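Does relabelling failed demos help a two-arm policy? Our numbers

tronus_bench
Posted 28 December 2021

Two arms, one fixed camera, cluttered wooden table.

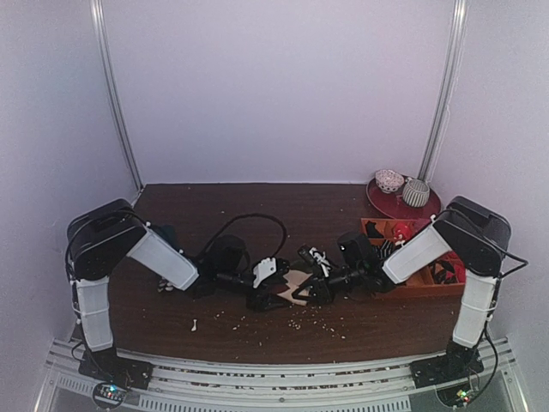 We trained the same policy twice. Run A used 900 clean demonstrations. Run B used those plus the failed ones, with each failure cut at the point where the grasp was lost and the first part kept as good data. That took the set to 1,378. Same network, same training steps. Over the same set of test starts, A finished 32 per cent of handovers and B finished 70 per cent.

I think the cutting matters more than the extra data, but I can't prove it yet.

panicker_fan
You can't say that from two runs. B has half as much data again. Train a third on 1,378 clean demos and see where it lands. We did something like this on the Brura arms in June and nearly all of the gain was plain volume.

tronus_bench
Fair. We haven't got that many clean ones. I could go the other way and cut B down to 900 in total, mixed.

panicker_fan
That would do. More than one seed please.

oldservo
How are you picking the cut point? By hand?

tronus_bench
By hand, from the video. Two of us marked them separately and we took the earlier mark. Tried using gripper current first but it was too noisy on thin flat things.

oldservo
Then your labelling is doing some of the work as well. Someone else marking them might get a different result. I'd want to see it with the cut moved half a second either way.

nx_tom
Disagree with panicker_fan a bit. Volume never got us a jump that size on the Nosemex set, and we doubled it. Failed runs start from awkward positions the clean ones don't cover, so I'd expect them to help even without any cutting.

panicker_fan
Then whole uncut failures should be a run too. If that scores the same as B the cutting does nothing.

tronus_bench
OK, so three more: mixed 900, uncut failures, shifted cuts. Three seeds each. It'll tie up the machine for a while. Will post the lot in this thread, including the bad ones.

oldservo
Put the test starts up as well if you can.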